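The Long Life of a Sourdough Town
02/12/2021

There is a bakery on the main street of Tolta that opens before the streetlights go off, and if you come over the hill with your car windows down you will smell it well before you see it. I grew up two valleys away and we used to make the drive for the rye alone, four of us in the back seat, arguing over who would hold the bag on the way home. (It was always too warm to hold for long, and we always argued anyway.)

Tolta has 430 people in it, give or take a baby, and three places to buy bread. I have lived in cities that couldn't say as much. The oldest is Benavides, the one with the green awning, where the loaves are dark and flat on the bottom and the crust will fight you a little. Then there is Hudon, down by the creek, which does softer things with milk and butter and sells out of its braided loaves before most of us have found our shoes. The third doesn't really have a name, only a window and a shelf and a coffee can for your money.

What ties them together is the starter. Every one of these bakers keeps a crock of it, and every crock goes back, or so the story runs, to a single jar brought in by a family from Osis when the mill was still turning. I have heard this told four different ways. In one the jar rode in a flour barrel, in another it was carried inside a coat all winter so it wouldn't freeze. I like the coat version best and I have decided to believe it.
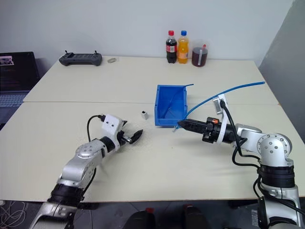
So does an old starter make better bread than a young one? Mostly it makes steadier bread, and after the first few months its age matters much less than how often it gets fed.

The bakers told me this quite cheerfully, which surprised me, given how proud they are of that jar. A starter is a crowd of yeasts and bacteria, and the crowd changes with the flour you give it and the kitchen you keep it in. Move a spoonful from Benavides to Hudon and in a few weeks it will have settled into its new home and picked up its habits. The one at Benavides is stiff and sharp and smells like cider. The one at Hudon is loose, almost pourable, and smells more like yogurt.

They feed them every day, 366 times in a leap year, as the morning baker at Hudon likes to point out. Holidays don't count for anything with a crock of starter. In June, when the kitchens heat up, it may want feeding twice, and the water has to go in cool or the whole batch will race ahead and turn sour before noon.

I came home with a jar of my own wedged between two sweaters, and I'll pass along what I was told. Use 280 grams of flour for a small loaf, and let the dough rest for 30 minutes before you add the salt. Leave it alone more than you want to. If the dough spreads out like a puddle, bake it anyway and call it flatbread — people will eat it with soup and ask for more.

My first two loaves were heavy enough to keep a gate shut. The third had a nice open middle and a pale, sulky crust, and I ate half of it standing at the counter with too much butter. The fourth is rising now, under a dish towel, on top of the refrigerator where it's warm.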